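Research Reports | Robotics | Public Engagement
Print this page | E-mail this article
Home Issues Authors Archive Search

4.1 Demonstration setup

The system was shown to the public during the September open day at the Hurnham site. Visitors entered in groups and stood in front of the enclosure while Ingrid Strickland ran the tasks from a fixed list. The cell was the one used in the laboratory trials, with two arms bolted to a front rail and a wooden stand near the back of the mat (Figure 3). The sorting task used bone-shaped sponge blocks in several colors. Plates and other household items were kept within the cell for the tableware tasks.

Figure 3. Demonstration cell at the open day. The gripper of the right arm is beside two blue blocks under the top board of the stand; the left gripper points toward the stand.

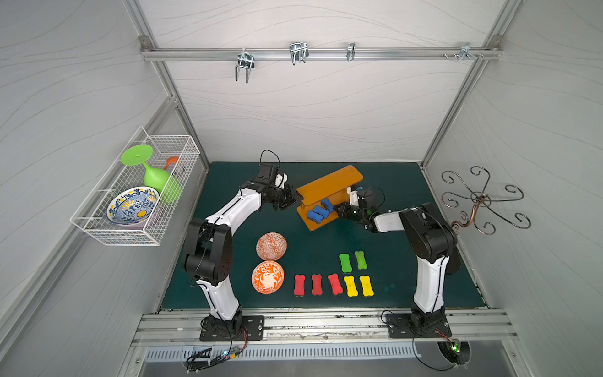

4.2 Logging and visitor responses

Joint positions and gripper commands were logged by the Plenano controller for the full day, giving 1,597 motion segments. Chrysanthi Katsaros collected 200 short questionnaires at the exit. Three were left blank and were removed before coding. Items on speed and noise were scored separately from items on perceived safety.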